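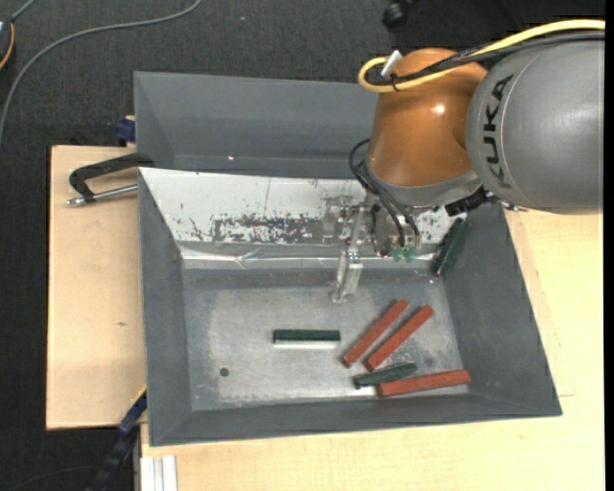 Bin-picking cell, KUKA arm over the front compartment, red and green test bars on the bin floor.

Nalley bin-picking cell: restart inspection after gripper contact fault
Checklist with inspector's comments
Status: released for reduced-speed running, two items open

Reason for inspection

The cell stopped in June on a path deviation fault during a pick near the side wall of the bin. The gripper finger had touched the wall on the approach and the arm kept pushing until the monitoring limit tripped. No one was inside the floor marking. The operator pressed the emergency stop after the arm had already halted on its own. The program was at pick 971 of a planned run of 1000.

This form follows the Begović restart list, with the cable and clamp sections added by Nalley. Each line is marked OK, OPEN, FIXED or N/A. Comments are required for anything other than OK.

Section A. Before entering the cell

A1. Mode switch in manual, key removed. OK
A2. Emergency stop tested from the operator station. OK
A3. Emergency stop tested from the pendant. OK
A4. Enabling switch releases drives in both end positions. OK
A5. Gripper air shut off and vented. FIXED
Comment: The shutoff valve closed but the line stayed under pressure. The vent port was painted over. Port cleared and retested. Pressure dropped to zero on the gauge.
A6. Fault log saved before reset. OK
Comment: Log copied to the Dallatel folder. The first entry to look at is the torque warning ahead of the stop. Ignore the communication entries after it, those came from the restart of the vision computer.

Section B. Bin and support

B1. Bin sits flat on both tabletop sections. OK
B2. Clamp on the bin rim tight. FIXED
Comment: Threaded rod could be turned by hand. Retightened and marked with paint pen. If the paint line is broken at the start of a shift, do not run. Repeat the bin calibration first.
B3. Bin position matches stored position. FIXED
Comment: Measured offset at the clamped side was 13 mm. The collision model still had the wall in its old place, so the planner accepted an approach that had no clearance. Bin was moved back to the stored position and the calibration repeated.
B4. Bin floor free of sharp edges and loose metal. OK
Comment: Scratches on the floor are surface wear. They can be felt with a fingernail but do not catch the bars.
B5. Divider panel condition. OPEN
Comment: Surface is chipped and scuffed. No effect on strength, but flakes can end up in the finger joints. Replace or recoat. Wipe the floor below it before every long run until then.
B6. Reflective surfaces inside the camera view. OK
Comment: The silver strip at the base of the rear wall is wrinkled and throws highlights. It is masked in the vision settings. Check that the mask is still active after any software update.

Section C. Arm, wrist and gripper

C1. Axis marks line up at home position. OK
C2. Wrist housing, no cracks or fresh scrapes. OK
C3. Flange screws at specified torque. OK
Comment: All checked with the torque wrench. None moved.
C4. Finger straight. FIXED
Comment: The long finger was bent at the tip, enough to shift the grip point. Replaced with a spare from the Poltitz set. The old finger is tagged and must not go back in the drawer.
C5. Gripper bracket screws. FIXED
Comment: 2 screws loose on the finger side. Removed, cleaned, refitted with thread lock.
C6. Tool center point checked after finger change. OK
Comment: Checked against the fixed pin from four directions. Stored under a new tool number. The old number is disabled in the program header.
C7. Gripper opens and closes fully with no part. OK

Section D. Cables and hoses

D1. Cables at the wrist free through full rotation. OPEN
Comment: The yellow cable makes a tight loop beside the wrist, with the black bundle underneath it. No damage to the jacket was found, but the bend is smaller than the routing sheet allows. Reroute with a wider loop. Wrist rotation is limited in software until that is done.
D2. Cable ties secure, ends trimmed. OK
D3. Hoses do not rub on the flange. OK
Comment: Hoses pass in front of the flange. Check for wear marks weekly, or sooner if the rotation limit is lifted.
D4. Hose fittings leak tested. OK
Comment: Leak spray on all green fittings, no bubbles.
D5. Loose cables on the floor outside walking routes. OK

Section E. Program and limits

E1. Torque limit during approach. FIXED
Comment: The limit was set to the transport value, almost double the approach value. The setting had been carried over from a different cell when the program was copied. Corrected, write protected, and noted in the program header.
E2. Wall clearance check active. FIXED
Comment: Check was active but used the stored bin position only. A measured bin position is now taken before each run and compared with the stored one. Any mismatch over the limit stops the run before the first pick.
E3. Bars close to a wall or standing steeply. OK
Comment: These are now skipped and reported to the operator. The operator may move them by hand with the cell stopped. Do not reach in with the arm paused in automatic.
E4. Contact test at reduced speed. OK
Comment: Finger driven against a foam block with the new limit. Arm stopped and retracted. Repeated with the wrist turned, same result.

Findings

The direct cause was the shifted bin. The loose clamp allowed it to move, and the planner had no way of knowing. The wrong torque limit did not cause the contact but did make the damage worse.

Conditions for running

Reduced speed only until B5 and D1 are closed. Clamp mark to be checked at shift start and after every bin change. Any torque warning during approach counts as a stop, even when the arm continues without a fault. Save the log before clearing it.

Full speed requires a new copy of this form with Sections B and D completed again. Section C has to be repeated only if the gripper or finger has been changed.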